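2023년 12월 2일 토요일

아침에 눈을 뜨니 창밖이 뿌옇고 방바닥이 차가워서 한참을 이불 속에서 꾸물거렸다. 토요일인데 연구실에 가야 하나 싶다가도, 어젯밤에 걸어 둔 평가가 궁금해서 결국 양말을 두 겹 신고 나섰다. 가는 길에 정문 앞 가게에서 군고구마를 한 봉지 샀는데 품에 안고 걸으니 난로가 따로 없었다.

연구실에는 마리차(Maritza Paucar)가 벌써 와 있었다. 둘이서 고구마를 까먹으며 결과부터 열어 보았다. 우리가 Tandard라고 부르는 새 방법, 그러니까 손목 카메라와 전체를 보는 카메라의 특징을 따로 뽑아 두었다가 나중에 합치는 방식이 100번 가운데 65번 성공했다. 지난 5월에 처음 숫자를 뽑았을 때의 그 막막함을 생각하면 참 고마운 숫자다. 물론 시뮬레이션 안에서의 이야기이고, 시드를 3개밖에 안 돌렸으니 아직 큰소리칠 일은 아니다.

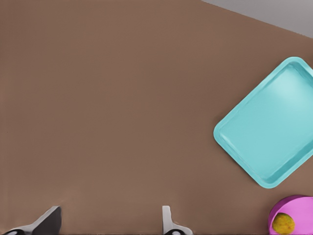

손목 시점만으로 어디까지 되느냐 하는 것이 요즘 내 머릿속을 제일 많이 차지하는 문제다. 시네이드(Sinéad Fitzgerald) 선생님은 가까이서 보는 눈이 있으면 마지막 몇 센티미터는 걱정할 것 없다고 하시는데, 나는 그 몇 센티미터까지 가는 길이 더 걱정이다. 오늘 열어 본 장면만 해도 분홍 그릇이 오른쪽 아래 구석에서 잘려 있고, 그 안의 레몬인지 라임인지 하는 열매도 아랫부분이 보이지 않는다. 화면 왼쪽은 온통 갈색 탁자뿐이다. 사람이라면 고개를 조금 돌리면 그만인데, 정책 입장에서는 이렇게 귀퉁이에 걸린 색 조각을 붙들고 다음 동작을 정해야 하니 얼마나 답답할까 싶어 괜히 안쓰러워졌다. 마리차에게 그 말을 했더니 신경망한테 정 주지 말라며 웃었다.

점심은 학생식당이 문을 닫아서 컵라면으로 때우고, 오후 내내 실패한 것들을 하나하나 돌려 보았다. 팔이 2개이다 보니 어느 쪽이 집으러 갈지를 정하는 것부터가 일이다. 한쪽이 가까우면 그쪽이 가면 될 것 같지만, 중간쯤에 놓이면 두 팔이 서로 눈치를 보듯 머뭇거리다가 시간이 다 가 버리는 경우가 꽤 있었다. 손목 영상만 넣은 모델에서 특히 그랬고, 전체 시점을 같이 넣어 주면 머뭇거림이 눈에 띄게 줄었다. 표로 볼 때는 그냥 숫자였는데 영상으로 보니 비로소 이해가 되어서, 나는 혼자 의자에서 벌떡 일어났다가 머쓱하게 다시 앉았다.

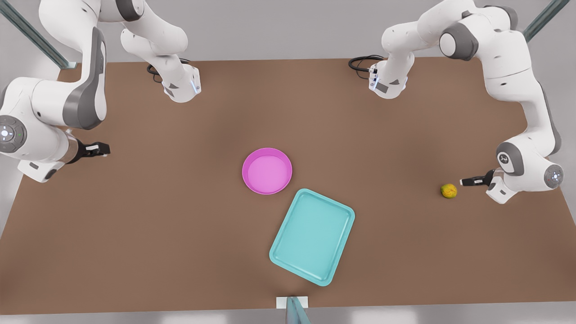
열매 바로 옆에서 벌어져 있는 왼팔 그리퍼. 그릇과 쟁반은 비어 있다.

마리차는 이 그림을 발표 자료 첫 장에 넣자고 한다. 나는 그래프가 먼저 나와야 한다고 버텼는데, 생각해 보면 양쪽 팔이 다 들어온 그림이 있어야 처음 듣는 사람도 무슨 문제인지 알 것 같다. 내가 졌다. 대신 글꼴은 내 마음대로 하기로 했다.

저녁 무렵에는 Stindthorpe 쪽에 보낼 메일을 썼다. 시드를 더 돌리려면 계산 시간을 조금 얻어야 하는데, 부탁하는 글은 왜 이렇게 늘 어려운지 모르겠다. 인사말만 세 번을 고쳤다. 열매의 시작 위치를 더 넓게 흩어 놓고 다시 재 보겠다는 계획도 적었는데, 적고 나니 할 일이 산더미라 잠깐 후회가 되었다.

집에 와서 엄마와 통화를 했다. 로봇이 과일 하나 집는 데 왜 주말까지 바치느냐고 하시기에, 그 하나가 쉽지 않다고 한참을 설명해 드렸다. 다 듣고 나서 하시는 말씀이 밥은 먹었느냐였다. 남은 고구마를 데워 먹고 이제 자려고 한다. 내일은 빨래를 꼭 해야지.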